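4.3 Recording demonstrations in the simulator

Use this section after the arm model has been loaded and the operator controls have been calibrated (section 4.2). The procedure applies to Monusham Recorder when it is run with the Zosmont tabletop scenes. If you are recording on the physical arm, go to section 5.

Each demonstration is stored as one episode. An episode holds the joint positions, the finger opening, the operator commands and the images from every camera you have switched on. The training job reads all of them, so a setting that is wrong at the start of a session will be wrong in every episode of that session.

Before you start

Check that the recording drive has free space and that no training job is using the same graphics card. Close the scene editor. Episodes recorded while the editor is open are saved without object positions and cannot be repaired later.

Setting up the session

1. Open the Session tab and select New.

2. Enter the task name exactly as it appears in the task sheet. Names are case sensitive. "Place_block" and "place_block" will be stored as two separate tasks.

3. Enter your operator code. Do not use another operator's code, even for a test run.

4. Set Maximum steps to 3000. The recorder closes the episode when this limit is reached and marks it as timed out.

5. Under Cameras, switch on Overview and Wrist. Leave Side switched off unless the task sheet asks for it.

6. Select Preview and look at each camera in turn.

The wrist camera is mounted close to the fingers and moves with the hand. A finger will take up a large part of its view in most arm positions. The learning system needs the finger and the work surface together in this view, so do not move the camera back to get a wider picture.
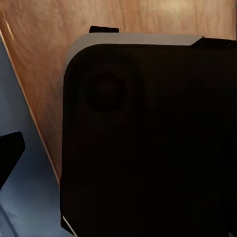 Figure 4-6. Close view in the simulator. The gripper finger is the large black block at right, with the wooden surface behind it.

If the preview shows only the finger, raise the hand and open the gripper until part of the work surface comes into view. If it shows no finger at all, the camera has been attached to the wrong link. Go back to section 4.2, step 4, and attach it again.

Note: Dark parts can lose most of their detail under the default lighting. Do not raise the exposure for one session to correct this. Exposure must be the same for all episodes of a task.

Recording an episode

1. Select Reset scene. Wait until the status line reads Ready.

2. Press the left pedal to start recording.

3. Carry out the task at an even speed. Short pauses are acceptable. If you pause for longer than 2 seconds, the recorder adds an idle marker.

4. When the task is complete, open the fingers, move the hand clear and hold it still.

5. Press the left pedal again to stop.

6. Select Success or Failure. Use Failure if the object was dropped, even if you picked it up again and finished the task.

7. Repeat from step 1. Reset the scene every time, including after a failure.

Caution: Do not press Reset scene while the status line reads Writing. The open episode will be lost and the session index may have to be rebuilt.

Keep failed episodes. They are left out of the standard training set but are used to train the success detector. Delete an episode only if the wrong task was loaded or a camera was off.

Checking the session

Replay the first episode before you record any more. Watch the wrist view from start to finish and confirm that the finger opening on the graph follows the movement of the fingers. A constant delay between the two means the control rate is set too low. Correct it under Settings, Timing, and start a new session.

A session of 17 episodes takes about an hour for a trained operator. Close the session and start another if you want to continue after that, so that the index file stays small.

When you close the session, the recorder asks for a reviewer. At the Clultstead site, choose Siiri Leinonen for placing tasks and Toivo Pelkonen for all others. Episodes stay in the Pending folder until the reviewer releases them.

Section revised Oct 17, 2019. For exporting released episodes, see section 4.4.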